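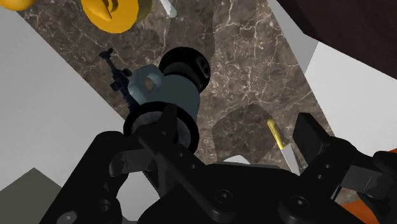

Was wurde beim Besuchertag im Technikum von Barkness vorgeführt?

Vorgeführt wurde das Greifen unbekannter Bauteile in der Simulation. Die Steuerung wird dabei vollständig an gerenderten Szenen erprobt, bevor sie auf eine reale Zelle übertragen wird.

Am Dienstag hat die Arbeitsgruppe Sirkano ihre Simulationsumgebung erstmals externen Gästen gezeigt. Die Vorführung begann um 14 Uhr und wurde auf zwei Bildschirmen übertragen. Bethel Lemma, zuständig für die Bahnplanung, erläuterte den Ablauf am Beispiel eines schwarzen Greifers mit zwei Fingern. Gegriffen wird ein spulenförmiges Teil mit schwarzen Flanschen an beiden Enden und einer seitlich vorstehenden Lasche mit Bohrung. Als Unterlage dient eine braune Marmorfläche mit hellen Adern. Daneben liegen weitere Gegenstände, darunter ein Messer mit gelbem Griff.

Der Objektkatalog umfasst derzeit 262 Modelle. Anordnung, Beleuchtung und Oberflächen werden für jeden Durchlauf neu gewählt. Für den aktuellen Versionsstand wurden 2733 Szenen berechnet, von denen 1221 in die Auswertung eingegangen sind. Ausgeschlossen wurden Szenen, in denen sich Objekte beim Start durchdringen oder das Zielobjekt außerhalb des Arbeitsraums liegt.

Lingyun Dai stellte im zweiten Teil das Kontaktmodell vor. Nach seiner Erweiterung berücksichtigt es die Reibung an Kanten und schrägen Auflagen getrennt von der Flächenreibung. Die Rechenzeit pro Griffversuch liegt laut Dai bei rund 25 Sekunden. Für schräg gehaltene Teile sei die Abweichung der berechneten Haltekraft weiterhin größer als für achsparallel gegriffene, die Ursache werde noch untersucht. Verformbare Objekte bildet das Modell nicht ab.

In der anschließenden Fragerunde ging es vor allem um Schnittstellen. Die Szenenbeschreibung kann im Format der Planungssoftware Jatusance ausgegeben werden, ein Import aus dieser Software ist in Vorbereitung. Auf Nachfrage teilte Lemma mit, dass die Fingergeometrie über eine Parameterdatei geändert werden kann, die Kinematik des Greifers bislang nicht.

Die Übertragung auf eine reale Zelle ist gemeinsam mit dem Anlagenbauer Meng vorgesehen. Die Folien der beiden Vorträge sind am Empfang des Technikums erhältlich.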